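Workshop notebook – Brelport, bay 3
08/08/2026
Subject: condition of the gray metal bin
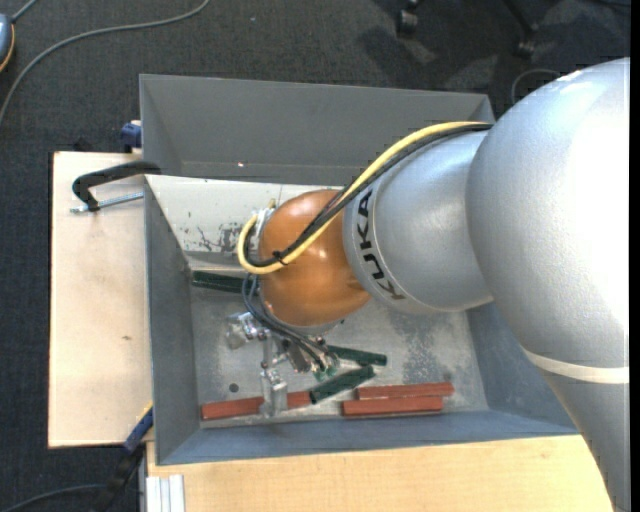
Bin in position on the wooden surfaces. Chipped paint on the off-white inner panel, close to its lower edge.

The bin was inspected before the Bonosa parts are transferred to it. The sheet-metal walls remain serviceable, and the slope toward the floor was checked against the drawing; the largest deviation is 2 mm, within tolerance. The rim of the upper wall was wiped down and no burrs were felt.

The inner panel is in poorer condition. The paint is scratched and chipped in dark patches along the lower part. Some 73 square centimeters will need to be sanded and repainted. Aidoo supplied the previous coating in March and has been asked whether the same off-white is still stocked – a close match is acceptable, a gloss finish is not.

The wooden surfaces under the bin are to be kept. Felt strips were considered and set aside, as the bin shifted during the trial at Stununton.

Outstanding:
Remove the inner panel and check the back for rust.
Confirm drying time with the supplier (8 hours assumed).
Measure the left wall again once the panel is out. The first reading was taken in haste and has been struck from the sheet.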